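Can a machine do the kitchen jobs yet? I spent Saturday at Hukonico watching one try. Short thread.

1/ The job was steamed buns. Four of them, a steamer and a plate. My mum does this while talking on the phone.

2/ Pao-chu Su runs the sessions. She told me they have logged 229 tries at this one task and she still stays within reach of the stop button.

3/ Two buns on the steaming tray, two on the plate, and the gripper down in the pot between the pair on the tray.
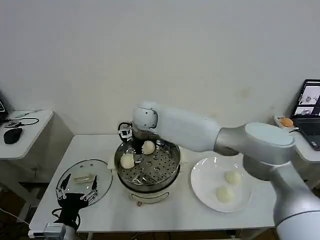
4/ Buns are a fair test. They're soft and they mark if you squeeze them. A tin of beans would be far easier, and I've seen plenty of demos with tins.

5/ The glass lid bothers Pao-chu more than the buns do. Hard to see, hard to grip, and it breaks.

6/ I asked when she'd let it work alone in a real kitchen. She said ask again in August.

7/ So my answer is not yet for the house. A shop counter doing the same tray all day, maybe sooner. Hadi Yammine disagrees and I'll post his reply when he sends it.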